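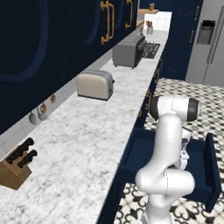 The arm over the open drawer in our simulated kitchen.

Guides > Simulation > Fixing a drawer that won't close

Next | Previous | All guides
14 comments

If your arm opens a drawer nicely and then jams the moment it tries to push it shut, pull up a chair, because Afaf Masri and I lost most of a week to this one in the Nokport kitchen and I'd love to save you the trouble!

Our trouble was that the gripper was still inside the drawer when the close command came, so the fingers caught the front panel and the force reading shot up to the 200 N limit. The controller then did its job and stopped everything.

1. Pause the run and save the log before you touch anything else (I forgot, twice).
2. Turn the force limit down to 100 N while you're testing. Please don't turn it up to push through the jam, tempting as it is, or you'll carry that habit over to a real arm.
3. Raise the wrist straight up until the fingers clear the top of the drawer front. Go slowly, and watch the elbow as well as the fingertips.
4. Add that raised pose as a waypoint ahead of the close command.
5. Replay from the saved state, with the drawer open.

If it still stops, look at the collision shape on the drawer front. Ours was a bit taller than the panel you see on screen, and Afaf had to trim it.

Styliani Psarras
20 September 2022

Shares: 100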